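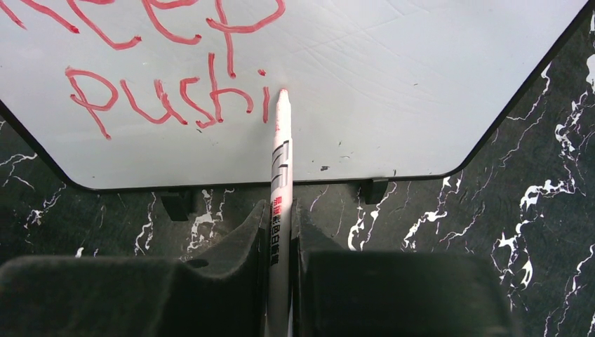
Thread on a fault we had on the writing cell in May. It cost us four days and the cause was dull, but I couldn't find anyone else describing it, so I'm putting it here.

1/ The job is handwriting on a whiteboard. Marker in the gripper, board on the bench, short phrases in red. The arm writes one letter at a time and lifts between strokes. We'd been running it at the Saltholm workshop since winter with no real trouble.

2/ First sign was the arm stopping with a force limit warning partway through a word. We cleared it and ran again. It finished, so we carried on. That was a mistake. A protective stop on a job this light should have been looked at straight away.

3/ Over the next 18 runs it stopped 4 times. Always on a downstroke, never on a curve. Tall letters were worse than short ones.

4/ The force reading at the wrist crept up through each run. Early letters were normal. By the second line the arm was pressing much harder than we'd asked it to, and the log showed it believed it was holding a steady light touch.

5/ We blamed the sensor. Godoy (our name for the arm, the other one is Orus) had its wrist sensor changed last autumn and I never liked the cable routing. Swapped the cable. Same fault. Re-zeroed the sensor. Same fault. Moved the whole job to Orus. Same fault, which at least ruled out the arm.

6/ Next guess was the board not sitting level. Checked it corner to corner with feeler gauges. Fine.

7/ Lumturie Mujić found it. She put a strip of tape round the marker barrel level with the top of the fingers and ran the phrase with no changes. At the end the tape had moved. The marker was sliding down between the fingers on the lifts, a tiny bit each time.

8/ So the tip was lower than the software thought. Each new letter started with the tip already touching, and the arm drove down the last bit as if it still had air under it.

9/ Why did it slip? We'd changed finger pads. The old ones were soft and grippy. The new ones, from Aketti, are harder and last longer, and they're good pads, but we kept the old grip setting. A smooth round barrel and a hard pad need more squeeze. My fault, I did the swap and didn't re-test with a marker.

10/ The safety side. One of those stops happened while I was leaning over to wipe the board. I'd paused the program from the tablet and thought that was enough. The pause had not gone through. The arm came down, hit its force limit against the board and stopped. My hand was at the other end of the board. No injury.

11/ I wrote it up as a near miss anyway. The force limit did its job, but it was never meant to be what keeps a hand safe. The tablet pause is a convenience. It is not a stop.

12/ What we changed:

- Hands go on the board only after the red button is in, and you look at the light on the base
- Grip force raised from 39 to 59 per cent for markers
- A touch check at the start of each line, so the arm finds the board again and corrects for any slip
- Two unexplained stops in a session and the job is off until someone has read the log

13/ The touch check has been the useful one. It adds a little time per line. If the board turns up sooner than expected, the arm lifts clear and asks for the marker to be reseated.

14/ One thing still open. Higher grip seems to be marking the barrels. I don't yet know if a marker will crack if it's left clamped overnight, so we take it out at the end of the day and cap it.

15/ A couple of people have asked for the log. I'll post the force plot once I've stripped the site details out. If you run pens or markers on hard pads, try the tape before you start changing cables.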